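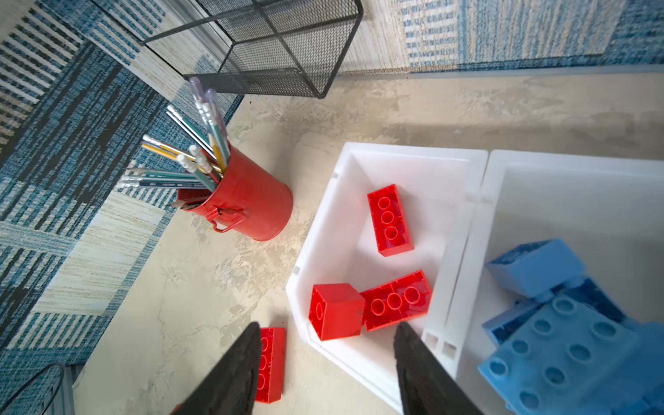

Red bricks in one bin, light blue in the next, with the red pencil cup close by.

Search news Search Close

Hendero tidies its toy bricks, one colour at a time
April
By Do-yoon Heo
3 min read

If you've borrowed bricks from the Hendero toy library on Grorneck Street lately, you'll know the big tub by the door had become a bit of a lucky dip. Kids didn't mind, mine certainly didn't, but anyone trying to finish a red fire station with whatever came out of it was in for a long afternoon.

So the bricks are being sorted by colour. I popped in to see how it was going, meaning to stay for a cup of tea, and walked out well after lunch with sore knees (I'd brought my own tub from home, and yes, I sorted that too).

The system is pretty simple. Bricks go into white plastic bins, a colour to a bin, and the bins stay low so that little ones can see in without climbing on anything. Reds and light blues were the first colours on my list, and I have to say a bin with only a few bricks in it is very soothing to look at after the tub! More will go in as the borrowed sets come back, so please don't worry if your child's favourite colour looks a bit thin at the moment.

Pencils have been caught up in the tidy as well. They used to live all over the place, mostly under the couch, and now there's a red cup for them. Grey leads, coloured ones and a few pens can all go in together. I did ask whether we should separate those too and was told, quite firmly, to leave it alone.

Wire mesh is the other big feature. There's a black mesh basket for the bits that don't belong anywhere yet, and I'm a fan, because you can spot a missing wheel through the side without tipping the lot onto the floor. We do still tip it onto the floor. But now it's a choice.

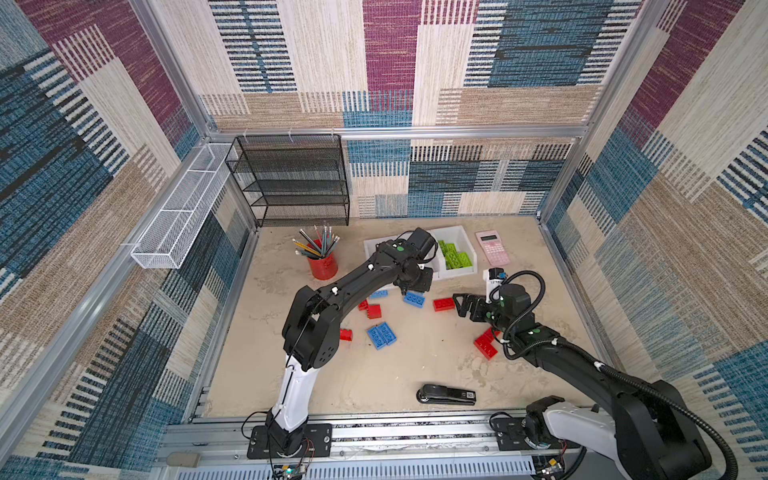 The greens caused the only real debate of the day. There are lime ones and there are darker ones, and I was all for keeping them together under "green" and getting on with things. A girl in gumboots put me straight. Lime is for frogs and the dark green is for trees, she said, and you can't make a frog out of tree. I've since checked with my own two and they agree with her completely, so lime gets its own bin.

School supplies that turn up with the returns are being kept too. We see a lot of rulers, plenty of rubbers, and calculators more often than you'd think. If your high schooler has been hunting for theirs since the last maths test, have a look before you fork out for a new one. Names on the back help enormously, and masking tape is fine.

The money side is modest. A $1000 grant from the Cultis fund is paying for storage and for a new batch of bricks later in the year, and Halonen, the hardware shop up the road, is giving us a discount on extra bins. I'd love to see some of the grant go on baseplates, which are always the first thing out the door, but that hasn't been decided and I've been told to stop bringing it up.

Borrowing carries on as normal while the sorting is going on. Loans are still 14 days and you can still take a mixed bag if that's what your household likes. If you'd prefer a single colour, ask at the desk and someone will bag one up for you. When you bring bricks back, it'd be a big help if you could sort them at home first, even just into small sandwich bags, and pull out any beads, raisins and hair ties while you're there.

Sorting sessions run until 3 pm and kids are very welcome, though under-fives need a grown-up with them. Bring a cushion if your knees are anything like mine. Spare lidded containers are wanted too, as long as they're clean and the lid fits, and you can leave those at the Grorneck Street desk whenever we're open.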